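Week 11: Reading Attributed Statements in International News
Instructor: Adel Metwally
Posted 29 January 2024

These notes go with the lecture on attribution. Read them before section. Ankit Negi is taking the section this week, and he will assume you have done so.

1. What attribution is

Most foreign news is made of things people said. A minister speaks to an agency, the agency puts out a story, and papers in other countries rewrite it. By the time you read it, the words may have passed through three or four desks and two languages. Attribution is the part of the sentence that tells you where the words came from. "The ministry said in a statement" is an attribution. So is "according to a diplomat who asked not to be named."

2. Levels of sourcing

On the record: the speaker is named and may be quoted.
On background: the words may be used, but the speaker is described only by job or position.
Deep background: the information may be used with no source given at all.
Off the record: the information may not be published.

These terms are used loosely. Two reporters in the same room can come away with different ideas of what was agreed. Said Naciri's chapter in the course reader covers a dispute of this kind, where an aide believed he was on background and found his name in the second paragraph.

3. Interviews and who owns them

An "exclusive" means that one outlet had the interview. Other outlets can report what was said, but they should name the one that had it. Check whether the story you are reading links to the full text or only to a short version. A short version will usually keep the sharpest line and drop the question that led to it. Always look for the question.
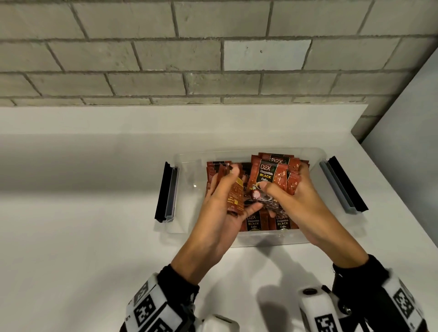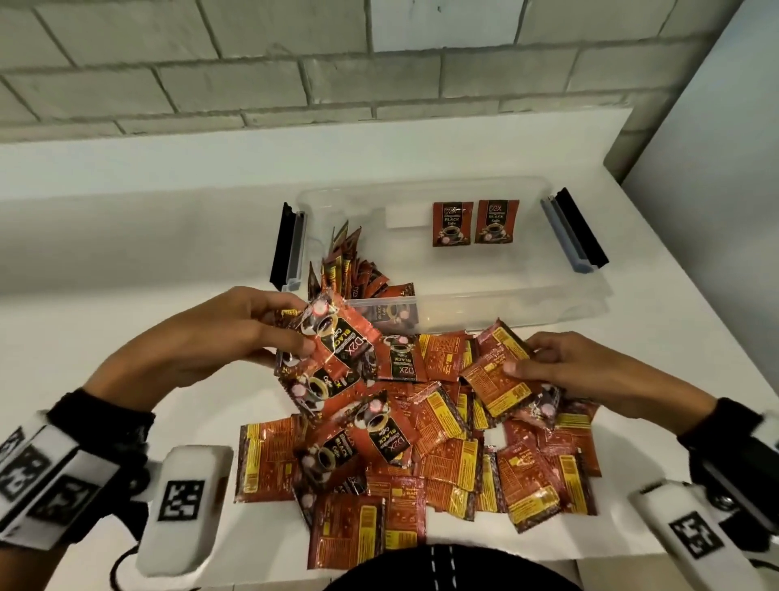

Coffee sachets and a clear plastic storage box. 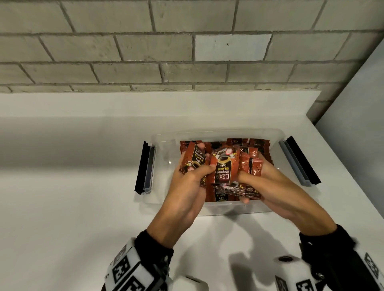 4. Translation

A quotation in English from a speaker of Arabic, Dari or Persian is somebody's translation. Sometimes the agency's own staff did it, and sometimes it was done by the paper. Words such as "must," "should" and "will" are the ones to watch. In the passage we read in October, one outlet had the envoy say his government "will not accept" the border terms and another had "cannot accept." Those are different positions. If you read the original language, compare. If you don't, find a second English version and note where they part.

5. Verbs of saying

"Said" is neutral. "Claimed" suggests doubt. "Admitted" suggests that the speaker had been hiding something. "Warned" makes a statement into a threat or a prediction. When you take notes on a story, write the verb down along with the quote, then try the sentence again with "said" and see what is lost.

Assignment

Choose one statement by a government official on a matter between two countries. Find 2 reports of it from outlets based in different countries. In 200 words, set out how each report attributes the statement, what each leaves out, and which verbs are used. Attach both reports. Late work is accepted for 24 hours with a grade penalty.

Reading for next week: Reda Mahrous on state news agencies, in the course reader, and the Pugh and Atley article on unnamed officials. Skip the appendix.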